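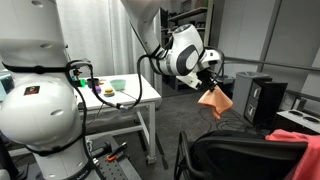 One reader of our earlier draft objected that a cloth is not clutter at all, and that counting it as such had inflated every figure we gave for the time spent clearing a table. The objection is fair, and we are less sure of the point than we were.

Figure 2. Small items left out on a white table, among them a bowl, a cup and a toy hamburger, with a crumpled cloth held up to the right.

4.2 Soft items and the idea of "away"

The Buscombe guide to household order divides loose items into those that have a place and those that need one. The division sounds sensible until it is tried on the sort of mixture shown in Figure 2. A bowl and a cup go with the kitchen things. But is the toy hamburger away when it is in a box with other toys, or only when it is back with the toy food? The guide gives no answer, and the households in our Tilley survey gave several.

Cloths were worse. Of the 200 households that replied, 45 said a cloth was put away once it was folded, wherever it then lay. Others counted a crumpled cloth as tidy so long as it was in a drawer. We doubt that any single score can cover both views, and the Protow scale, which gives a folded cloth full marks and a crumpled one none, seems to us to measure neatness and call it tidiness.

It has been claimed that such quarrels even out in a large enough sample. Perhaps they do. The Joo diaries hold 3,000 entries and still use "cleared", "sorted" and "put away" as if they meant the same thing - more entries would hardly help with that. In what follows we therefore report cloths apart from hard items, and leave the toys in with the rest, though we are not happy with that choice either.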